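Vevier recrute des participants pour une étude sur les repas pris seul à domicile
Appel ouvert jusqu'à fin mai 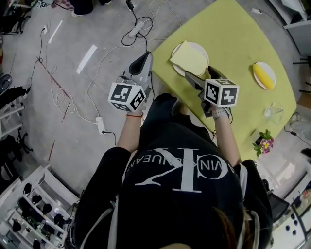

Une ancienne participante nous a écrit après la première vague que le carnet lui avait pris moins de temps que prévu, mais qu'elle aurait voulu savoir dès le départ qu'il fallait aussi noter les repas sautés. Nous le précisons donc dans cet appel : un repas sauté se note comme un repas pris, avec l'heure et une ligne d'explication si vous le souhaitez.

L'étude porte sur les habitudes alimentaires des adultes qui déjeunent ou dînent seuls au moins quatre fois par semaine. Nous cherchons à comprendre ce qui est mangé, à quelle heure, dans quelle pièce, et combien de temps passe entre le moment où l'on pense au repas et celui où l'on s'assoit. Il ne s'agit pas d'une étude sur la perte de poids. Aucun régime n'est proposé et aucun avis ne sera donné sur vos menus.

La première vague a réuni 421 personnes, surtout en ville. Pour la seconde, nous recrutons 300 participants, en priorité dans des communes de moins de 3 000 habitants. Les candidatures venant d'ailleurs sont acceptées et placées sur liste complémentaire.

Qui peut participer
Avoir 18 ans ou plus, sans limite d'âge supérieure.
Vivre seul, ou prendre seul la plupart de ses repas en raison d'horaires décalés.
Lire et écrire le français sans difficulté.
Ne pas avoir participé à la première vague.
Les personnes qui suivent un régime prescrit par un médecin peuvent s'inscrire, à condition de le signaler dans le formulaire.

Ce que nous vous demandons
Un entretien téléphonique de quarante minutes au début de l'étude. Ensuite, un carnet à remplir pendant trois semaines, sur papier ou dans l'application Zuter. Les deux versions contiennent les mêmes pages — vous choisissez à l'inscription et vous ne pouvez plus changer ensuite. Un second entretien, plus court, a lieu à la fin.
Il n'est pas nécessaire de peser les aliments. « Deux tranches de pain, du fromage, une pomme » suffit. Un café pris debout compte s'il remplace le petit-déjeuner.

Indemnisation
75 euros versés par virement après le second entretien. Les carnets incomplets sont indemnisés à partir de quatorze jours remplis, au prorata. L'enveloppe de retour du carnet papier est affranchie.

Données
Les réponses sont conservées sous un numéro, séparément de vos coordonnées. La saisie des carnets papier est confiée à la société Kukbridge, qui ne reçoit ni les noms ni les adresses. Vous pouvez vous retirer à tout moment, sans donner de motif, et demander l'effacement de vos réponses tant que l'analyse n'a pas commencé.

Pour s'inscrire
Remplissez le formulaire en ligne (rubrique Participer) ou demandez la version papier à l'accueil de Vevier, bâtiment Noonan, de 9 h à 16 h 30. Indiquez un numéro où vous joindre en journée. Nous rappelons dans les dix jours ouvrés — si vous n'avez rien reçu passé ce délai, vérifiez vos courriers indésirables avant de refaire une demande.

Une seule inscription par foyer.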